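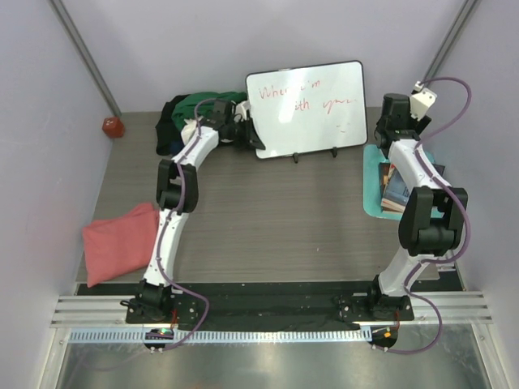
*The small table at the Wevwood open day in Kundport: clothes heaped up beside the whiteboard, books on the teal mat, the pink cloth folded on the left.*

I went to the Wevwood open day expecting to stay an hour and I came home at dinnertime with thread all over my coat. If you haven't come across them, they take in worn clothes, mend what they can, and teach people to do the same at home. They have 2,000 square feet on the ground floor of the old Antwi warehouse, and for one afternoon in January you could wander into pretty much all of it.

Sorcha Lennox met our group at the loading door and walked us through intake first. Bags come in on one side, get tipped out, and every piece is turned inside out before anyone decides what happens to it. I loved this part more than I thought I would! She had us each take a sweater and find the weak spots with our fingers and our eyes half shut. Elbows I knew about. Underarms I knew about. I had never once thought to check the inch of fabric just above a cuff, where apparently half the damage starts.

They handle around 2,000 pieces a month, and Sorcha says the winter months are mostly sleeves.

From intake we went on to the tables. The big ones are for cutting and pinning and were busy the whole time, so I kept drifting back to the small one with the gray wood-grain top and the pale lavender walls. It has a bit of everything on it. There's a heap of clothes at the back with a green one on top and a black one behind, a little stack of books, and a whiteboard on its own two feet with a line in red marker that I read as something like a song lyric. The glare was on it and I never did get the whole thing. I want a board like that in my sewing corner, if only so I can write myself cheerful messages and then stand a pile of mending next to them.

The green one was the piece I got attached to. It's a proper deep green, the color of a new lawn, and it kept catching my eye from across the room.
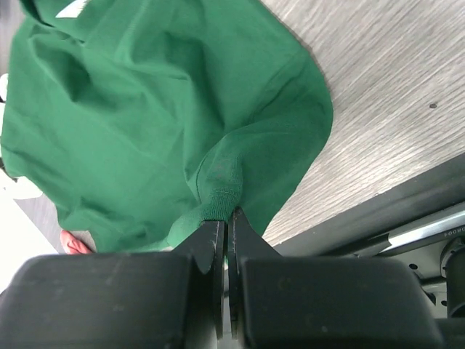

Ribbed cuffs were the subject of the first demo, which Hortensia Leiva ran for anyone who could squeeze in. Rib knit stretches sideways and springs back, and the body of the garment mostly doesn't, so the seam between them takes all the pulling. Her advice was to stretch the cuff gently while you sew it back on, use a narrow zigzag, and stop worrying about how it looks on the inside. She passed around a practice sleeve with three repairs on it, one good, one fair, and one she had done herself at age eleven. (The last one was still holding.)

I tried a cuff myself and it came out wavy. Hortensia steamed it and most of the wave went away, and I'm going to be thinking about that steamer for weeks.

Next door was the dye room, which was warm and smelled faintly of vinegar. Tín Mai had six jars lined up on the windowsill, all from the same batch of onion skins, and no two matched. He leaves them in different lengths of time and writes the minutes on masking tape. He also had strong feelings about rinsing - rinse longer than you want to, then do it once more - and I believe him, having turned a bathtub orange last spring.

After coffee (very good coffee, and a poppy seed cake that Weronika Rutkowska had brought in two enormous pans) we did hems.
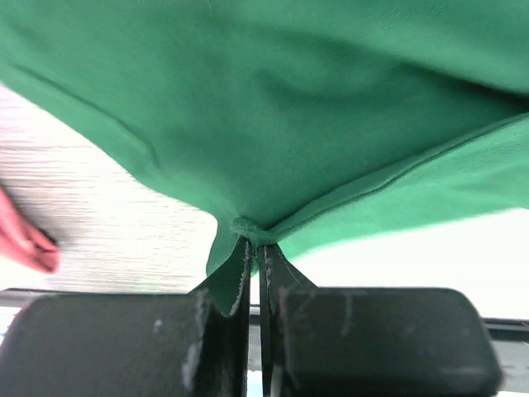 A frayed edge is less of a disaster than I've always treated it as. If there's enough cloth left, you trim the loose threads, turn the edge under twice, press it hard, and stitch close to the fold. If there isn't, you can bind it with a strip of something else. Hortensia likes a contrast color. I'd put a mustard binding on anything green, and I said so to the whole room, a little louder than I meant to.

Weronika showed us the shelf of Timton boxes where the offcuts go, sorted by color and then by weight. I could have spent another hour there. You can buy a paper bag of scraps on your way out, and I did, all greens and one very loud plaid.

They had 125 visitors through the door by four o'clock, so it did get crowded around the pressing boards. If you go to the next one, go early, wear short sleeves for the dye room, and bring something of your own to fix. I'm taking my brother's gray cardigan, which has a hole at the elbow you could put a plum through.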